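From: Karine Gagnon
To: Ciltendale hall kitchen list
Subject: Re: [hall-kitchen] Tableware for the May lunches

Both tables are in the pictures, the beige one in the green corner first and then the white one with the orange and teal settings.
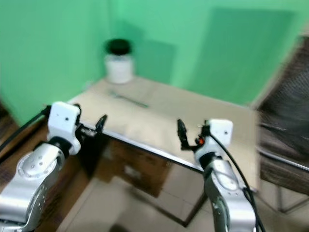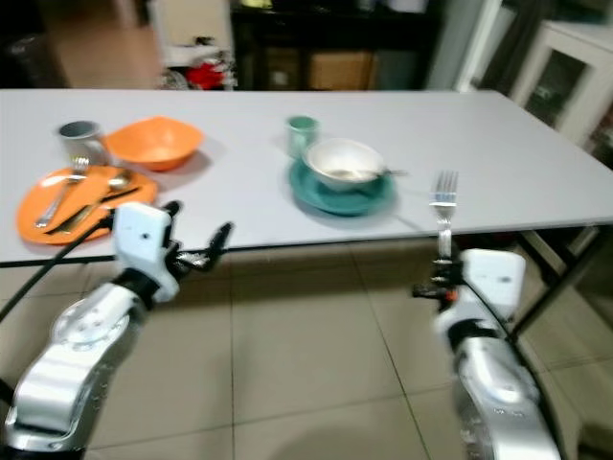

1. Plates and bowls

The orange plate and the orange bowl go together as one setting. The teal saucer goes with the white bowl that has the darker rim. I'd like to keep to those two patterns and stop mixing in pieces from the old Cavis boxes.

2. Silverware

Normand Morin wrote:
> Do we still want a knife at every place? Last time it was
> mostly soup and half of them went back in the drawer clean.
> Also the spoons. Are we putting them out with the bowls or
> leaving them by the pot?

No knives on soup days. Fork and spoon only. Spoons go out with the bowls, because the line at the pot gets too long when people stop to look for one.

The Sjöberg forks are in the second drawer now. Jolán moved them there after the last wash. We have 68, and I don't plan to buy more before the summer.

3. Cups

The grey metal cup is fine for water. I would keep the small pale green one for kids.

4. Storage

Augustina, can you bring the shelf liner back when you come? The drawers need it before anything else goes in. I'll be at the hall by 4 p.m. and can let you in at the side door.

Karine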